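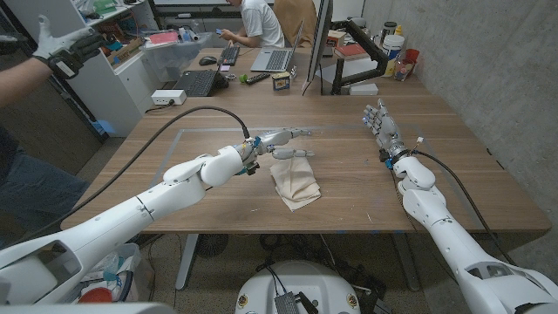
# Chapter 3: Bread Before Ovens

If you have ever stood in a kitchen while a loaf was baking, you already know something about why people settled down to grow wheat (and why they put up with all the weeding). We'll get to the weeding later. For now I'd like you to think about dough, plain dough, flour and water pressed flat and laid on a hot stone.

My first teacher in these matters was Assunta De Luca, who baked in the hill village of Stolusano and measured everything by the handful. Her flatbread took 2 ingredients and a pinch of salt, and she would tell you, at some length, that the salt was a modern luxury!

In this chapter we follow flatbread from the hearth to the village oven. We begin with grinding, a slow and knee-aching job that could fill a whole morning, then move on to leavening, and finish with the shared ovens of Banelberg, where families marked their loaves with wooden stamps so that everyone carried home the right one.

## Grinding the Grain

A grain of wheat has three main parts: the bran, the germ, and the starchy endosperm.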